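Flivgate Swap Shelf: Questions We Get a Lot

Please read before emailing. Hiyori answers the email and she has other things to do.
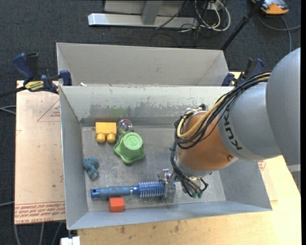

Small items in a gray metal bin, with a second bin behind.

What is the swap shelf?
A place to leave small household things you don't want and take small household things you do. It runs along the back wall of the Flivgate building, past the coat hooks. No money changes hands. A few people have tried to tip us, and we sent them to the bakery.

Do I have to bring something to take something?
No. We did try one-for-one in the early days and ended up with a great many single chopsticks.

What counts as small?
If you can carry it in one hand while opening the door with the other, it's small. A floor lamp is not small, even if you are very strong.

What won't you take?
Medicine, open food, knives, anything with a cracked battery, and VHS tapes. The tapes are a personal decision by Masaru Katayama, who has carried enough of them to the dump to have earned it.

Can I leave clothes?
Gloves, hats and scarves, yes. Everything else goes to the clothing closet on Talebi Street, which has hangers and a mirror and more patience.

When are you open?
From 8 in the morning until the building locks up. In January we close for 2 weeks to clean. Things left outside during the break get rained on and then belong to you again.

How much can I take?
Up to 8 items a visit. A jigsaw puzzle is one item, however you feel about the pieces. A box of mixed screws is also one item, and we would love it if you took two.

Does the puzzle have all its pieces?
We don't know. If you find out, write it on the lid. Setsuko Iwasaki has added "missing one, sky" to so many lids that we're thinking of getting her a stamp.

Are the electrical things tested?
Quang Tiêu plugs them in when he has time. A green sticker means it switched on. It doesn't mean it toasts evenly.

Can you hold something for me?
No. We held a waffle iron once, and it was held for most of a year.

I left something by mistake. Can I get it back?
If it's still on the shelf, sure. If it's gone, we don't keep a list of who took what, and we wouldn't chase them down the street if we did. Check your coat pockets before you donate the contents of your bag.

Can dealers come?
We can't stop you. Please don't clear the shelf of every camera and then ask us when more are coming in.

My kid's school wants to visit. Who do I ask?
Tatsuya Tsuchiya, by note in the box near the door. He likes school groups of any size, provided they leave with fewer marbles than we had when they arrived - we have plenty of marbles.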